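Handout 8: The Stullex Two-Finger Gripper Kit
Robotics for Technicians, Trallesville 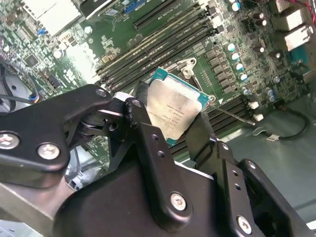 Page last changed: November 17, 2025

Read this before the bench session. It covers the Stullex kit, the one we are using for the board work this term, and what you should look for when you write your review of it. Bring a printed copy, as the bench computers are slow to open files.

What the kit is

Stullex sells the gripper as a kit with a wrist camera, a mounting plate, a cable set and the Catora control software. The maker offers it to small repair shops and schools. Our department bought it at the school price through Baek, the dealer, who also handles returns and spare parts. Fingertips are a wear item and are ordered from Baek in pairs.

The fingers are moved by flat black link plates on pivot pins. Because the links are open, you can see the joints and get at most of the screws with a hex key. Dust and dropped screws can get in as well, so check the joints before you power up.

The task

The job we use for the review is handling a processor over a motherboard. The board stays in its metal chassis with the memory slots, capacitors and cables in place. This is harder than working on a bare board, and it is closer to what a repair shop would ask for.

The processor is held by its edges, one finger on each side. Do not let the fingers touch the underside. If the chip sits tilted in the grip, stop and correct the angle before you go down toward the socket. Correct it at the wrist. Opening the fingers to shift the chip will usually drop it.

Watch the retention lever and the hinge of the load plate. Both are metal and both stand close to where the fingers need to go. The lever must be fully up and out of the way before you place the chip.

Settings

Catora shows grip force on a scale from 0 to 4000. The numbers are the maker's own and have no unit. Start at 401, the lowest value the software accepts for a rigid part, and go up in small steps until the chip no longer slips when the wrist turns. Write down the value you end with. Anything over 18 percent of full scale needs a word with me first.

Closing speed is set on the second tab. Leave it on slow. The medium setting is meant for boxes and bottles.

The camera view opens by itself when the arm connects. It looks along the fingers, so the grip and the part of the board behind it are in view together. Expect bright metal to wash out under the bench lamp. Small print on the processor may not be readable at an angle, so note the part number before you pick it up.

What to put in the review

Write two pages, no more. Say whether you would buy the kit for a shop that does this kind of work, and give your reasons from what you saw at the bench. Cover at least setup time, grip on thin parts, reach between tall components, the camera view, and the manual. The manual has an error in the wiring section, where the two sensor plugs are swapped. Follow the labels on the plugs.

Do not copy claims from the sales sheet. If you want to mention one, test it and report what you got.

Reviews are due the first week of December. Hand them in on paper or through the course page.

Reading: Catora user guide, chapters on calibration and force limits. Skip the chapter on conveyor tracking.

Eun-seong Kong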